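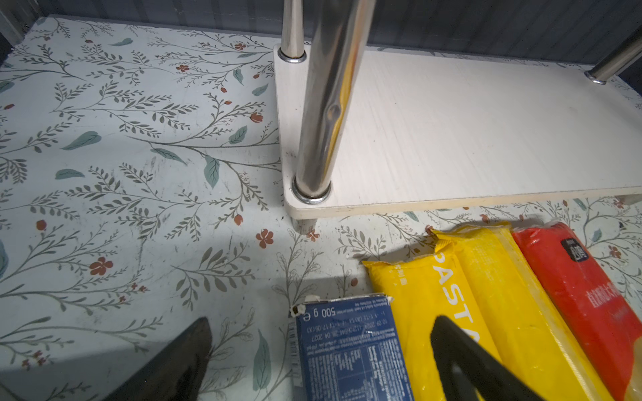

What does it mean to teach a robot by demonstration?
A person performs the task, either by moving the robot's own joints or by steering it from a distance, and the machine's positions are stored together with what its cameras saw. A computer program is then trained to produce similar movements when it meets similar views.

Teaching by demonstration is also called programming by demonstration, imitation learning or, more loosely, "showing". The last name has done a good deal of work in sales brochures. It suggests a pupil watching a teacher, when in most cases the robot is closer to a recording device during the lesson and a copying device after it.

Methods

Two methods are common. In hand guiding, the operator takes hold of the arm and pushes it through the motion. The operator feels the weight and the contact, but their hands and sleeves get into the recording, and one person can seldom guide two arms well. In remote control, or teleoperation, the operator moves a matching pair of handles, a headset controller or a smaller copy of the arm, and the working arm follows. The view stays clean and two arms can be used together. What is lost is touch. Kai Hollmann, who trained operators at the Goravov workshop, described it as "tidying a cupboard in ski gloves through a letterbox". 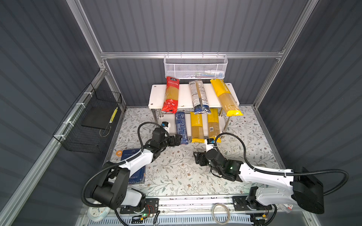

How many demonstrations does a robot need?
It depends on how much the task varies, and published figures should be read with care. A fixed motion may need only a handful, while a task with loose objects in changing places can take hundreds and still fail on a new layout.

The Skivton grocery trials are often quoted on this point. The first report gave 40 demonstrations as enough for shelving packets of dried pasta. A later version of the same study used 800. Radoslava Vávra, reviewing both, noted that the earlier figure counted only the runs kept after editing, and that the packets had been laid out in the same order each time.

Choice of task

Household goods are popular because they are cheap and look convincing to a visitor. Spaghetti is a harder case than it seems: a bag of it is long and can sag or turn in the grip, while a carton keeps its shape until it is squeezed. A two-tier shelf adds posts to avoid and a low upper board to reach under. Mixing bags and boxes, as in the pasta tasks, gives a fairer test than a row of matching blocks, though it's still a long way from a real kitchen cupboard.

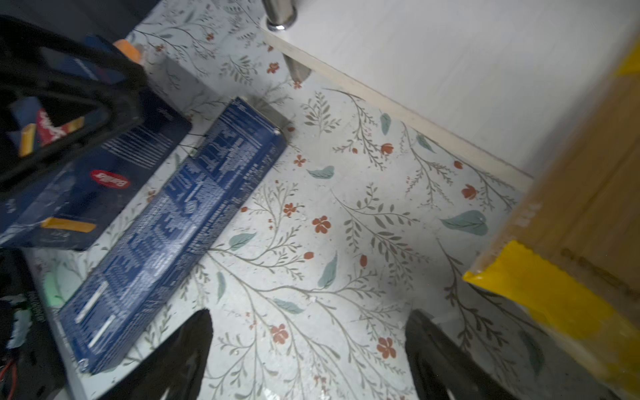
Cameras

Most rigs combine a fixed camera with a small one on each wrist. The wrist view is good for the last stretch before a grasp, when the fixed view may be blocked by the arm. It is also narrow, and the object being sought may be mostly out of sight.

Patterned surfaces are sometimes used in the belief that they make the program less fussy about backgrounds. The evidence is thin. If every recording has the same leaves and flowers underneath, the program may simply come to rely on them, and Teodoro Alcaraz found that one Zaltar model lost most of its skill when the liner was turned round.

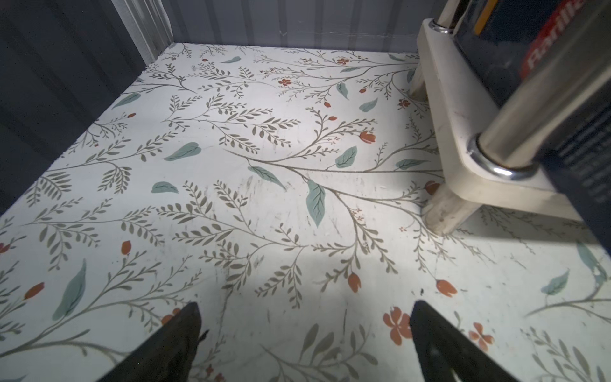 A related complaint concerns operators. Those steering by eye tend to pause, back off and try again, and all of this is stored unless it is cut out. Some teams keep the hesitations, arguing that they teach recovery. Riet Baert has disputed this, pointing out that a program can copy a pause without having any of the reasons for it.

Criticism

The strongest claim made for the approach is that it needs no programmer. Someone must still set up the arms, line up the cameras, sort the recordings and decide what counts as success. In the Moschos tests a run was scored as passed if the packet ended up anywhere on the shelf, upright or fallen. Under a stricter rule applied by Boris Omerović, 2 of the 5 tasks reported as solved no longer qualified.

See also: hand guiding; teleoperation; grasp planning; bimanual robots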